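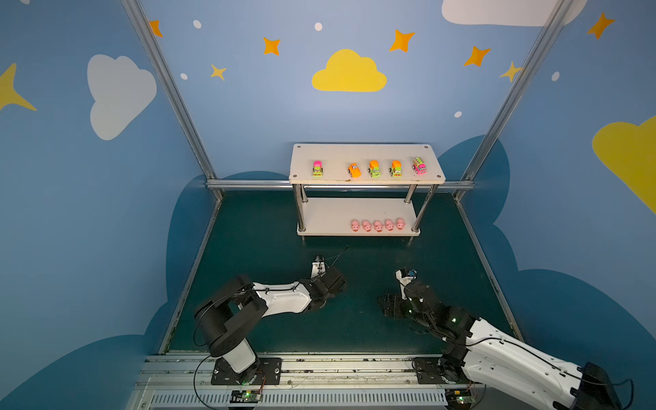
Chapter 6
Coordinating Two Arms in a Shared Workspace

Chapter 5 treated a single arm with a fixed base and a known tool. This chapter adds a second arm on the same rail. The joint-level controllers stay the same. What changes is the planner, which must now account for an obstacle that moves and that is also under its own command.

The cell used throughout has two arms on a front rail, facing a two-tier shelf. Each arm carries a wrist camera. The objects are toy cars on the top tier and small toy pigs on the lower one. The tiers matter to the planner: a grasp on the lower tier has to be reached from the front, beneath the shelf above it, and few wrist poses allow this.

6.1 Frames and Calibration

Each arm reports its gripper pose in its own base frame. Before any joint plan is made, both must be expressed in a common cell frame. We place the origin on the floor mat, midway between the two bases, with x pointing toward the shelf. An error of 2 mm in the base-to-base transform is tolerable for separate tasks and too large for a handover.

The calibration routine in the Osano library moves each gripper through 180 poses and solves for the transform by least squares. Pichit Nakpan's Landthorpe notes, listed under Further Reading, derive the solution in full.

6.2 Time as a Planning Variable

Two paths that cross in space need not collide. The planner therefore searches over position and time together, and the cost of the search grows quickly. Section 6.3 reduces it by giving one arm priority and planning the other around it.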